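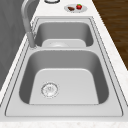 Wamville rental, unit 14 - routine inspection, kitchen / laundry / bath
26/09/2020
Key: OK / FIX / WATCH

Entry + hall
Front door lock - OK. Deadbolt stiff, bit of graphite.
Smoke alarm, hall - OK, tested, loud. Battery due February.
Hall light switch - FIX. Cover plate cracked, screw missing.

Kitchen
Rangehood filters - FIX. Greasy. Tenants to soak, will recheck.
Cooktop ignition - OK, all burners light. Back left slow.
Oven door seal - WATCH. Gone hard at bottom corner.
Power points near bench - OK, safety switch trips when tested.
Under sink cupboard - WATCH. Old swelling in the base board, dry to touch today. Put paper towel down, look again next visit.
Taps - OK. No drip after five mins.
Silicone, bench to splashback - FIX. Lifting behind the kettle spot, re-do whole run not just teh bad bit.
Sink wastes - OK, both drain quick.
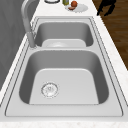 Kitchen sink, double basin. Strainer in the near one.

Laundry
Washing machine hoses - FIX. Cold hose bulging at the crimp. Replace both, braided. Urgent, tenants told to shut tap off between loads.
Dryer lint - FIX. Full. Had the chat again.
Hot water, laundry tap - 59 degrees. OK here, check bathroom is tempered.
Floor waste - OK, poured a bucket down.

Bathroom
Exhaust fan - WATCH. Runs but noisy, barely holds a tissue.
Shower screen - OK. Bottom seal a bit mouldy, wipe down.
Grout - FIX, two tiles by the tap drummy.
Toilet - OK, no rock, cistern refills fine.

Outside
Back steps - FIX. Handrail loose at top post. Do this first.
Gutters - WATCH, leaf on the north side, before storm season pls.
Rain tank - 3,000 L, lid clipped, mesh intact. OK.

Comments
Overall tidy, no complaints re tenants. Handrail and washer hose this week, rest can go in one job with Agbayani Plumbing & Maintenence if they can fit it. Quote over the usual limit goes to owner first. Vacuum breaker on garden tap not checked, ran out of time.

29 shares | 14 comments

Related
Taltis smoke alarm tester: what we use
Exit inspections, the short list
Balcony and handrail checks
Nimudico moisture meter, first go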